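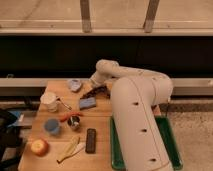

## Is hard wax oil worth it on a table you eat at every day?

**dovetail_dan**
Dellska wants 86 dollars a can and says one can covers 200 square feet and lasts "for decades." I've heard that before. My last oiled top had rings in it by September. Has anyone used this stuff for more than a year with kids in the house?

**mapleridge**
Four years on ours. It holds up if you re-coat. The decades line is marketing, same as every can in the aisle.

**dovetail_dan**
How often is re-coat? Once a year is a hobby, not a finish.

**kerf_loss**
I'd go with Haslinger poly and forget about it. Mapleridge, you said the same thing about the Sotari oil and then sanded it off.

**mapleridge**
I sanded it off because I put it on too thick. My fault. And poly looks fine until it gets a scratch — then you're stripping the whole top.

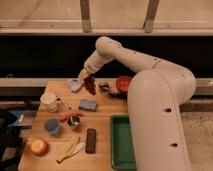
## Re: Is hard wax oil worth it (page 2)

**oldgluepot**
Where did "3,000 wipes tested" on the label come from? Wipes with what? Plain water proves nothing. Try tomato sauce left overnight.

**kerf_loss**
Exactly. I asked Ament at the counter and they read me the label back.

**mapleridge**
Mustard is worse than tomato. Ours has one yellow spot and I can live with it.

**dovetail_dan**
I can't. Doing a scrap board Monday, half oil, half poly, mustard on both. Will post what's left of it.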